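Questions We Keep Being Asked
The Prenmont Portrait and Family Papers Collection

What have you got, exactly?

The Živković family albums, mostly, plus the letters that came in the same trunk. There are 2,489 items on the list as of August 2008, and the list is wrong. We know this. A page of cartes de visite was entered once as a page and again as each sitter, and the bundle marked "Aunts, various" has yet to be opened by anyone with a free afternoon.

Who was Tita?

Tita is the name written under the lady with the fan, the lady with the greyhound and the lady glaring at a potted fern. We used to think they were one person. Vesela Yordanov has since compared the ears (ears are the thing to compare, apparently) and believes they are two sisters and a cousin, all called Tita at home and something much longer at church. Until we find the baptisms, the catalog calls them Tita A, Tita B and Tita with Fern.

My great-grandmother is in your albums. How do I find her?

Write to us with her name, her married name, and the town if you know it. A rough date helps. "Olden times" doesn't. If you have a picture of her already, send a copy and keep the original somewhere dry, where the cat can't reach it.

How do you date a portrait with nothing written on it?

Sleeves, chiefly. Then hair, the painted backdrop, the corners of the card, and the photographer's address on the back, as photographers moved often and had new cards printed each time. A man's clothes are less use. He bought a good coat at 25 and was photographed in it until he died.

A date penciled on the back is welcome but suspect. We have one baby who is dated eleven years before his parents' wedding. It may be true. We would rather blame the pencil.

Is the Captain really a captain?

No ship or regiment has owned up to him. The uniform doesn't match anything Rok Todorova has found, and Rok has looked through 182 plates of buttons. The present theory is amateur theatricals. His descendants have been told and are taking it fairly well.

Can I see the originals?

Yes, by appointment, two albums at a time. Bring a pencil. Pens stay in your bag, and so does lunch.

Do you sell prints?

We do, through Clultell, who handle the orders and the mailing tubes. Please give the catalog number when you order. "The sad one with the mustache" describes a good third of the collection.

Can I print a portrait in my family history?

For a private run of up to 200 copies, go ahead, with a credit line. Over that, write first. The one person who told us she was printing 1,000 had, we think, overestimated her cousins.

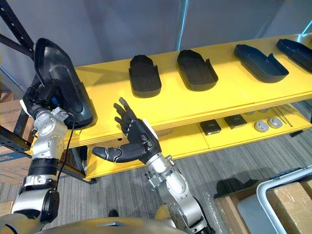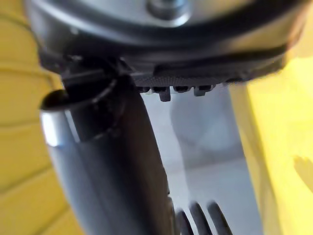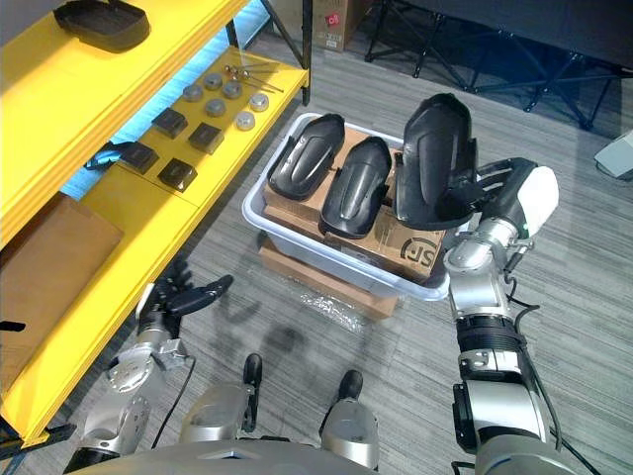
Will you take my family's album?

Possibly. We like to see names with faces, and we're fond of letters that mention having the portrait made, usually to complain about the price. We can't take framed pictures over the size of a tea tray, hair jewelry (we have enough hair), or anything that comes with a condition that it must hang in the front hall forever.

Please don't tidy an album before you send it. Loose pictures tucked behind others are often the ones somebody wanted kept quiet, and the order of the pages can tell us who was speaking to whom.

Why is half a wedding missing from Album Six?

Scissors. The bride's side is complete. We have asked both branches of the family and received two long letters, which disagree on everything except that it was deserved.

You've got my great-uncle's name wrong.

Very likely. Send us what you have and we'll look at it. Corrections are added to the catalog twice a year, with the next batch due in September, and the old spelling stays in brackets so that people who learned it wrong can still find him.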